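Astia House Shared Workroom
Minutes of the December members' meeting

Meeting opened at 7 in the evening in the workroom. Nine members present, two apologies. The minutes of the last meeting were accepted with one correction: the shelf brackets were bought from Wovorov, and the earlier minutes had the wrong supplier.

1. Matters arising

The window latch on the street side has been fixed. The second key for the supply closet is still missing. If it has not turned up by the next meeting we will have a new one cut.

The lost property box was emptied as agreed. Two scarves and a tape measure were claimed, and the rest went to the thrift store on Ocampo Street.

2. Money

The account stands at $1861. The insurance renewal is due next month and will take a good part of that. Dues are paid up except for three members, who will get a reminder by email.

It was asked whether the room could be rented out on Saturday mornings to bring in more. Opinions were split – some members use the room at that time and would not want to lose it. Left for now.

3. Chairs

Four of the folding chairs wobble. Zivesov quoted $1101 for a full new set with delivery. Most people thought this was too much when only four are bad. Agreed to tighten the hinges first and look at the price again in spring.

4. Worktable

There was a long talk about the top of the light wood table. One proposal was to cover it with a fitted vinyl sheet all year. Against this, several members said they like working on bare wood and that the grain is the best thing about the table, especially the big oval swirl. A cover also slides when people are cutting.

There is one tiny dark speck in the wood. It was agreed to leave it alone and not sand it.

Decided by vote, six to three: no permanent cover. Cutting mats must be used for any blade work, and glue and paint go on a tray. Wipe the top with a damp cloth and dry it after use – no spray cleaner. Up to $60 was approved for mats and trays.
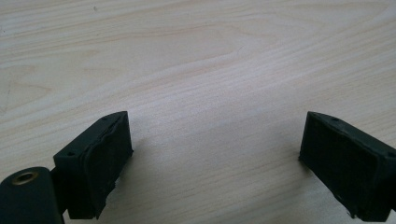 5. Supply closet

The top shelf is too full to use safely. Members with boxes up there are asked to take them home or put a name on them before the next meeting. Paper stays on the middle shelf. We have one pack of 1000 sheets left and will reorder in the new year.

6. Any other business

The hall light was reported as slow to come on. The landlord has been told.

A request for a second coat rack was approved, provided it is a secondhand one.

Meeting closed at 8:25. Next meeting in the workroom, same time, date to be sent by email.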